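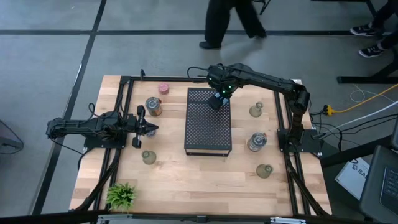 Black rack with a mesh top on a butcher-block worktable

Ultrasonic antifouling on a wooden hull: does it do anything?

Posted by Dede Agbeko, 07/04/2018

We keep an old carvel-planked sloop on a mooring at Bretier and haul her once a year. A man at the yard wants to sell me a Halitz ultrasonic kit, two transducers and a control box, for a shade under 3,000 dollars installed. He says I can forget bottom paint for years. When I asked to see a wooden boat with one fitted he changed the subject to fiberglass.

The brochure is mostly sunsets. It claims the sound "discourages marine life at the cellular level," and I'd like to know what that means before I write a check. The boat has a house battery and one small solar panel, and she sits by herself for weeks at a time. Has anyone run one of these on a planked boat for a full season and then looked at the bottom?

Kobina Fiadzo

I haven't had the Halitz, but I had something very like it on a fiberglass boat for 3 seasons. Slime was maybe a little lighter near the transducers. The rudder and the prop looked the same as ever, and the barnacles had settled in on the keel as if they were paying rent. I still painted every spring, so I can't tell you what the box did and what the paint did. Neither can the people who sell it, as far as I could find out. I asked for a test with an unpainted boat next to it and got another brochure.

On wood I'd be more doubtful still. The thing works, if it works, by making the hull skin vibrate. A fiberglass shell is all one piece. Yours is planks, seams, caulking and frames, and all of that soaks up sound. The manual for mine said solid wood hulls were "not recommended" in small type near the back. Get hold of the Halitz manual and read the back pages first.

Then there's the battery. Mine drew little, but it drew it day and night. One small panel in November won't keep up, and if the voltage drops the box shuts itself off. You won't know until you row out.
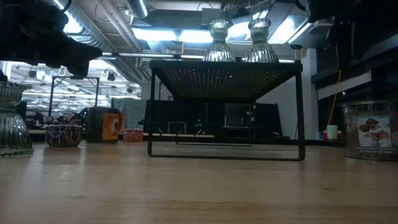
Ribbed glass vases, side by side on the rack

Yayra Abugri

Works great on my brother in law's boat, he swears by it. Fiberglass though I think. Aluminum maybe.

Åsmund Sjöberg

Wooden ketch, 9 years on a mooring near Rudotberg. I was talked into a pair of transducers by the previous yard. They took them back after one season, minus 50 dollars for "handling," and I considered that cheap.

The planking where they were glued on the inside was my bigger worry. They want a flat spot of bare wood and a lot of epoxy, right where you'd like to be able to see what the plank is doing. Getting the rings off took some of the plank with them.

If the yard is sure of it, ask them to put the refund in writing: haul the boat in the fall, and if the bottom is foul they take the kit out and make good the wood. I asked mine the same thing about the second pair they offered me and I never heard back. Meanwhile, soft copper paint, and a scrub between tides if you have somewhere to dry out. Dull work, but you can see whether it's been done.

Dede Agbeko

Thanks. I found the manual online and Kobina is right, wood is in the small type, under "other materials." I've asked the yard about a written refund. No answer so far. I'll buy paint.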